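8 August 2024
Butterfly corner, shelf and books

Picking up where I left off, with the wallpaper finally behaving. The right-hand panel had let go at the top again overnight and was bowing out from the rail, so before anything else I took it down, wiped the back, let it sit under a weight while I had coffee, and put it up with the wide tape in place of the narrow stuff. Tanner swore by the narrow stuff. Tanner is wrong! It holds fine on the flat but the paper has a memory from being rolled and it wants to go back to being a tube.

I did think about lining up the butterflies where the panels meet. I gave it a good twenty minutes, sliding the side piece up and down against the back one, and the repeat just doesn't come around in a way that works for both corners. If you get the wings to meet on the left you have half a moth going nowhere on the right. So I stopped. From standing height your eye goes straight into all that pink and orange and you don't look at the corners anyway. Vernon came past and said it looked like the inside of a candy box and he meant it kindly, I think.

Floor sheet next. White with the black line flowers and leaves and birds, same as before, the one with the big peony. It still has a slight ripple near the front from when we folded it (we should never have folded it — it needs to live on a cardboard core like the wallpaper does). I tried the hair dryer on low from the underside and got most of it out. Do NOT use the high setting, it goes shiny. There's a shiny spot now. It's toward the front, under where the grass mat usually goes, so put the grass mat back there and don't say anything to Hélène.

Grass mat: shook it out over the trash can, and it sheds green bits like a Christmas tree. I'd like to glue the cut edges before we use it much more. Does anyone have an opinion on glue for this? Hot glue went stringy on the offcut I tried. Might sew a tape around it.

The shelf. Put it back together in the order blue board first, then pink, then the other yellow side, and this is so much easier than the way I was doing it in March, where I attached everything to one side and then fought the second side on over the top of it. Lay the first side flat on a towel, stand the boards up in it, drop the other side on, start every screw by hand before tightening any of them. It went together in 12 minutes and that includes looking for the hex key, which was in my pocket.

Notes on the shelf for whoever does it next:

The yellow sides are not identical. They look it, but one has slightly tighter holes, and if you get that one on the bottom you're fighting it the whole way. I put a pencil tick on the inside of the tight one. Tight one goes on top.

Don't overtighten. The silver screw heads want to sit just in the face of the panel and if you keep going they start to chew the paint. I have chewed the paint once already this year and I'm not proud of it.

It rocks a tiny bit on the floor sheet. A folded bit of card under the back corner fixed it. I'd like to do felt feet all around, I have a packet of the Latari ones somewhere in the drawer under the vise.

Overall width outside to outside is 54 cm by my tape. I'm writing it down because I have now measured it three separate times and lost the scrap of paper every time.

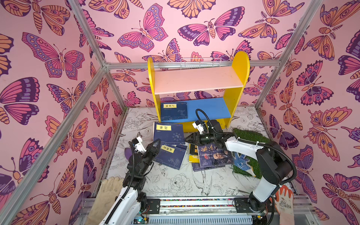

The wire basket I go back and forth on. On top of the shelf it's light and it looks right, and you get the white against the pink, which is cheerful. But it slides. You set it down and you nudge the shelf and it has moved over toward the wallpaper, and wire ends plus wallpaper equals a scratch sooner or later. I thought about a strip of that rubbery drawer liner cut to fit underneath. Sólveig says she has a roll of it at home, left over from her kitchen, and will bring it in. She also suggested we just put the basket on the floor, but then it eats the floor space and we need that for the books.

OK, books. This took up most of the afternoon and I enjoyed it more than I should have. The box from Doucette came with everything jumbled in together, the classics with the yellow labels mixed in with the rest, and the first thing I wanted to know was whether they'd all stand up on the blue board or whether the pink one gets in the way. The 韩非子 and the 易经 and the 菜根谭 all have that blue cover and yellow label, and they look great together, like a proper set. I kept pulling them out from under the others just to see them next to each other. The 易经 with the circular diagram on the front is my favorite, and I'd like that one to face out if we ever face anything out.

What I can't make work yet is the paperback. It's soft, and soft books on a children's shelf are a pain — they need something stiff on both sides or they splay open and slide down until they're lying on their spine, and then the next one goes too. Amrit's idea is to always start with a hardcover at the left end, build toward the right, and tuck the soft ones in the middle. We tried it that way with the Troltametti mock shelf in the spring and it was okay until somebody took a book out of the middle, at which point the whole row sighed and lay down. You know the sound.

Things I tried, on and off, between phone calls:

All flat, in a pile, biggest on the bottom. Very stable, very boring, and you can't get at the bottom one without moving everything. Also the covers are slippery against each other, so "very stable" is maybe generous. If the pile gets above a handful of books it starts to walk.

All upright, spines out. Looks like a real shelf. Needs a bookend. We own no bookends. I used a can of paint for a minute and it did the job but it looked ridiculous.

Mixed, a flat pile at one end acting as the bookend and the rest upright against it. Best so far by a long way! The dark book with the portrait on the cover is good in the pile because it has some heft to it. I'd put it at the bottom and then the blue ones on top with the yellow labels all turned the same direction.

Leaning on the outside of the shelf. This came up by accident and it's sort of nice for one book, the way you'd leave one out that you're in the middle of reading. For the paperback it's not ideal, the pages open up at the top. 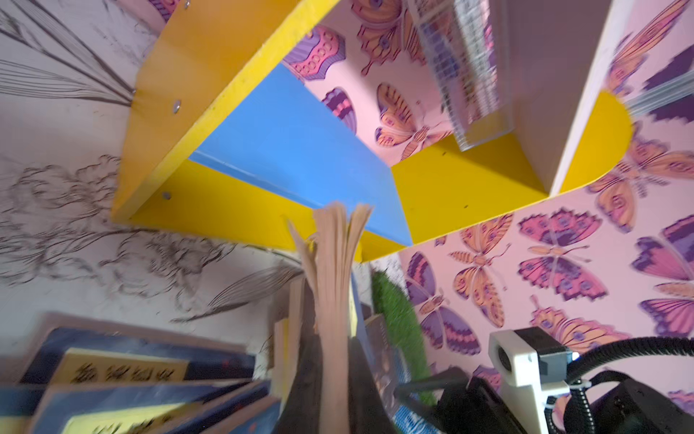
Tan paperback standing up against the shelf with its pages fanned, navy and blue books stacked next to it.

I wrote down the thickness of that paperback at the spine, 23 mm, because I want to cut a little slotted block that it can sit in. Scrap pine, sand it, paint it the same yellow if I can match it. I have a can of Evix that's close, a bit more lemon. Will test on the back of something first. Amrit thinks the slot should be cut at a lean so the book tips back a few degrees and its own weight keeps it shut, and I think he's right, but I want to try it straight first so I can complain accurately.

Gloves. There's a blue and white dotted one going around by itself and I'd like its partner back please. I keep finding the one, on the grass, on the bench, wherever, and never the other. The dots do help with the shelf panels, which are slick when your hands are dusty. Check your coat pockets, Tanner.

Asked Hélène about the budget for this corner since she has the sheet, and we're at 1,638 with the wallpaper, the rails, the shelf and the box of books. I was expecting worse. The rails are most of it. She says we can have bookends if I stop buying tape. No deal on the tape.

One more on the rails while I think of it. The one across the top at the back is sitting right, I checked it with the level at both ends, but the little bracket on the left side rattles if you knock it. It's not loose exactly, the nut is tight, I think the bracket itself is a hair too wide for the slot. Shim it or swap it. I put a spare in the tray with the blue lid. If you swap it, take the weight off the wallpaper first or you'll be redoing my morning.

To do, no particular order:

felt feet on the shelf, find the Latari packet
drawer liner from Sólveig, cut it a bit smaller than the basket so it doesn't show
slotted block for the paperback, straight first, then leaned
glue or tape for the edge of the grass
cardboard core for the floor sheet, ask Vernon, he had a long one behind the door from the carpet delivery
second glove
try the mixed arrangement again with the labels all facing the same way and leave it overnight to see if the soft ones creep

Also need to decide which shelf board the books live on for good. I like them down on the blue, low down where small hands go first. Vernon likes them up on the pink. We've agreed to disagree until the block is made, and whoever makes the block gets to pick, and I'm making the block.

Left the lamp over the bench switched off at the wall, the switch on the cord is getting hot again.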